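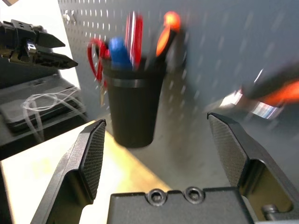 Jirkwood should not sell Yusri Manurung this winter, whatever Woslow put on the table. The club turned down one bid in December and has let it be known that a better one would get a hearing. I think that is a mistake. Manurung is 19 and has started 3 league matches, and already people talk about him as money in the bank. A club this size runs on small equipment and small budgets. A plain black cup does fine for holding tools, and most of what Jirkwood own is of that sort, cheap and easy to replace. A left-footed midfielder who came through the youth side is harder to replace.

The argument for selling goes like this. Average crowds are down to 900, the main stand needs work, and a fee now would cover both this season and the next. Kamarul Pattinasarany made that case to season ticket holders last month and he made it fairly. He has kept the club out of debt and deserves to be listened to.

But look at what happened with the last sale. Gu left for Gradier two years ago, and the fee went on two forwards who scored four goals between them. Both have gone. The team finished lower, fewer people came, and the gap in the accounts opened up again. Season ticket sales fell by 340 the following summer. I was one of those who didn't renew, and I only came back when Manurung got into the first team.

Coach Qistina Chong wants to keep him until the end of next season at least. She has brought him on slowly, mostly from the bench, and says he isn't ready to play every week at a higher level. Woslow have three players in his position. He would train with good players and sit in the stand on Saturdays.

If he wants to go, that changes things, and so far he hasn't asked. Offer him a new contract with a fair release clause, pay him properly and fix the stand a section at a time. Jirkwood are sixth with half the season left, and he is a large part of the reason.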